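Tema 2. Aprendizaje por imitación con dos brazos

Apuntes de la sesión del 10 de octubre de 2019

La tarea Porton consiste en recoger botellas de plástico de la mesa y depositarlas en un recipiente. El conjunto de entrenamiento tiene 831 demostraciones teleoperadas. La política recibe las vistas de muñeca y las posiciones articulares — no usa sensor de fuerza — y predice un bloque corto de acciones para los dos brazos.

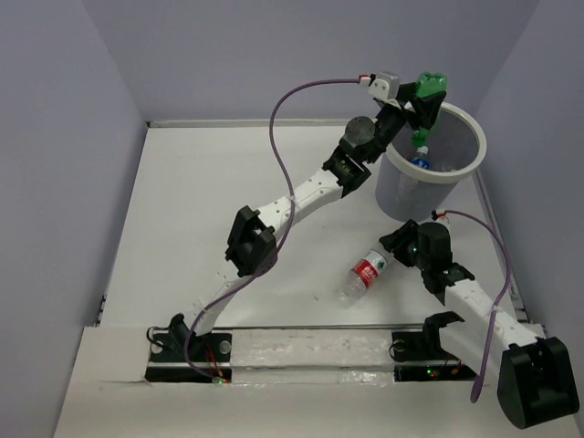
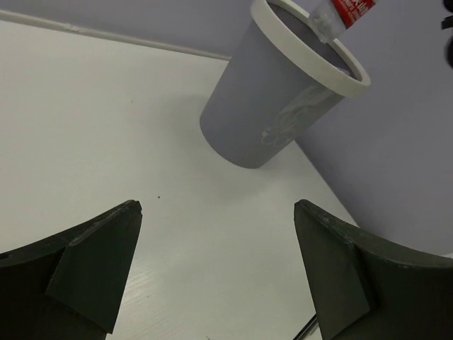
Fig. 2. Tarea Porton: vista general de la mesa (primera imagen) y vista desde una pinza (segunda imagen).

Observen que desde la muñeca el objeto se ve muchas veces solo en parte. Por este motivo el método Fairweather compara dos variantes: con vista general y sin ella. La diferencia aparece sobre todo en el momento de soltar, cuando la pinza tapa una parte del borde.

Para la práctica: lean la sección de resultados y anoten qué variante falla más al soltar. La entrega es en diciembre.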